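Skokia G2 Parallel Gripper
Bench notes from the pegboard trials

Liya Ambaye set up the hanging-tools test to find out which grippers in our range cope with awkward, swinging, half-packaged things. The G2 is the one we kept going back to. Trial views from the head and wrist cameras: 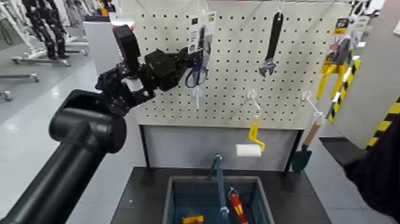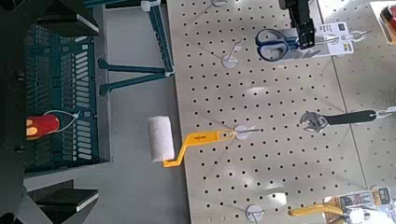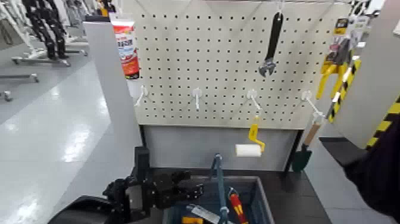

Pegboard trials, head camera (first and third) and wrist camera (second). The paint roller hangs in all three.

What we liked

The G2 closes gently! Retail cards are a real nuisance for a gripper, as they bend and twist as soon as a finger touches them, and scissors on a card are about the worst of the lot. The G2 lets you set a light first contact and a firmer hold after it, and Liya had that tuned before lunch (the Dralen controller makes it one slider). The paint roller went well too, once we learned to go for the bent handle and leave the fluffy cover alone.

The small trowel is harder. It swings if you brush it on the way in, so approach slowly and from straight ahead.

Over 80 picks on the final settings, the G2 dropped four. The older Bredanholm two-finger model, on the same board, dropped 19.

About the cameras

Get the wrist camera if you can. The head view is great for choosing a tool and planning the reach, but the arm gets in its own way close to the board, and the wrist view lets you line up on a peg. Vittoria Lo Presti runs both at once and switches over for the last stretch. We have copied her ever since.

Details

Weight with wrist bracket: 671 g
Controller: Dralen, or Alemneh with the adapter cable
Finger pads: two sets in the box, soft and ribbed
Pad check: every 1,000 cycles
Wrist camera mount: included, camera sold separately

The ribbed pads are better on rubber handles, the soft ones on card and smooth plastic. A narrower pad for small hooks is due in March.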